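Sorting trays for small bits: your questions
By Abílio Coelho, February

I keep getting the same messages about trays, so I've put the answers on one page. If you came for a system with labels and colour-coded lids, there are plenty of those about and I don't believe in most of them.

Do I need a special sorting tray?

No. You need a flat thing with a rim. A shop will happily sell you an "activity organiser" with moulded compartments, and the compartments will be the wrong size for whatever you own. I bought one from Loureiro that listed 28 sections. It's in the shed holding screws, badly.

A plain serving tray does the same work and you can carry tea on it afterwards.

Does the surface matter?

A bit. Smooth trays let round things skate about when you lift them. A textured floor is better, though I wouldn't pay extra for anything described as "anti-slip" until I'd tipped it myself. The snag with texture is crumbs. They get into the pattern and a quick wipe won't always shift them.

What about the colour?

People say a bright tray helps you spot small parts. I'm only half convinced. Pink bits on a red tray are easier to miss than the same bits on white, and I've yet to see a family choose a tray by contrast. They use the one that was on top of the pile.

What sort of things go on it?

Anything that lives in the bottom of a toy box and has no proper home. Push buttons with coloured domes, plastic screws, odd pieces of sets, the cloth you meant to wipe them with.

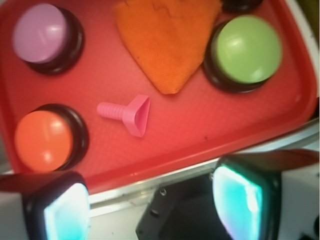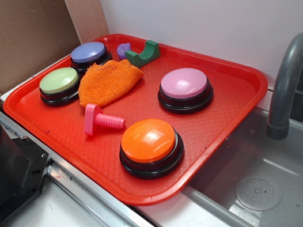 Should everything be laid out in rows?

If you like rows. I've tried it both ways and could find no difference at the end, except that rows took longer. Spread things out far enough to pick each one up without knocking its neighbour and leave it there.

How do I clean those big push buttons?

Treat them as electrical unless you know otherwise. That means a cloth that's barely damp, round the dome and down the side of the base, and no dunking. Take the batteries out first if there are any. I'm told by the makers of various sprays that ordinary washing-up liquid is not enough. I've used nothing else and the buttons seem unbothered.

The gap between cap and base collects fluff. A dry toothbrush gets most of it. I have never got all of it.

And the plastic screws and small pieces?

Solid plastic ones can go in a bowl of warm soapy water. The threads on toy screws hold dirt, so give them a scrub along the grooves. Let them dry properly before they go back in a box with a lid.

Keep all of this away from very small children while it's spread out. Some pieces are just the size you'd worry about.

Is it all right to work next to the sink?

It's handy, and it's also how I lost a yellow peg at Wurnside one Saturday. Put the plug in, or a strainer over the hole. If the tray hangs over the edge of the basin, keep the heavy items on the worktop side.

Microfibre or an old flannel?

I've been sent the Grernar cloth, the Girnano cloth and a pack of something with no name. The claim on one leaflet was 600 washes. I gave up keeping a tally very early on and so, I suspect, did they. An old flannel cut in half does the job. Wash it without fabric softener.

How often should I sort the toy box?

When you can't find something. I've read advice that says weekly, and I'd like to meet the household that manages it.

What do I do with pieces that belong to nothing?

Put them in a jar with the month written on it. If no one has asked for them by the time the jar is full, pass them on or bin them. You will be asked for one the day after. I don't have an answer to that.

Can I put the tray in the dishwasher?

Look underneath for a mark. Thin plastic can warp, and a warped tray rocks every time you touch it, so I wash mine by hand.

Contact | Copyright Abílio Coelho | Back to top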